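Delivery charges, a thread. Posted by @utside_ledger
Last updated: December

1/ Grorkov now says "free delivery on everything". I've bought from them for years, so I went and read the page under the banner. It's free on everything over a minimum order. The minimum isn't on the banner, of course. It's two taps down, under a heading called "Our promise".

2/ Same shop, same bottle of magnesium tablets, 120 in the tub. Last spring postage was a separate line at the till. The line has gone and the tub costs more. If you buy one tub you pay the higher price and you still pay postage, as one tub doesn't reach the minimum. I'd like to know who is getting the free bit.

3/ Someone will tell me to use the collection point. I have. The Flustau one is in the back of a tile showroom and shuts at 4pm. The website says 6pm. I rang and was told the website was "being looked at". It was being looked at when I rang in October too.

4/ Then there's Joo, which does the delivery vouchers. You buy a voucher, you add it to the basket, it pays for the courier. Why is postage a product? I've forgotten the voucher twice, and both times the parcel sat there until I'd gone back and bought it as a separate order. Which took its own handling fee.

5/ I asked Joo whether a voucher could be refunded if the item was out of stock. The reply said vouchers are valid for 16 weeks. I hadn't asked how long they were valid for.

6/ Points. Grorkov gives you 1,000 points for signing up and makes it sound like a windfall. You can't spend any until you have 2,000. I have been a member since they started the scheme and I'm still short, partly because sale items don't count and nearly everything I buy from them is in the sale.

7/ A few people have replied saying small shops can't swallow courier costs. Fine, I believe that. Couriers aren't cheap and a tub of tablets is mostly air and cardboard by the time it's packed. So charge me postage. Put the number next to the price and I'll decide. What I object to is hunting for it. 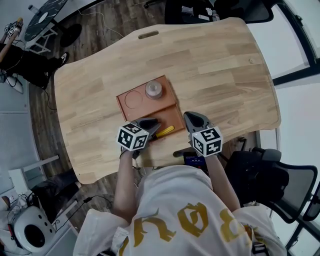
8/ The one in Utside still does it the old way, by the way. Flat charge, printed on the product page, same for one item or ten. Their site looks dreadful and the search box doesn't find anything with a hyphen in it. I've never had a surprise at the till though.

9/ They don't send abroad, and say so in the first line. I've seen people complain about that in the reviews. I'd take a plain no at the top over Grorkov's "selected regions", which lets you fill in your whole address before it turns you down. My sister's postcode gets refused and she's on the mainland.

10/ Before anyone asks, yes, I emailed Grorkov about the banner. Got a ticket number and a link to a survey on how well they'd handled my query. They hadn't handled it yet. I gave it one star and it asked me if I'd like to tell a friend.

11/ Will add to this if they answer. If anyone has got an order through at exactly the minimum, tell me whether they count the total before or after the discount code. The page says both.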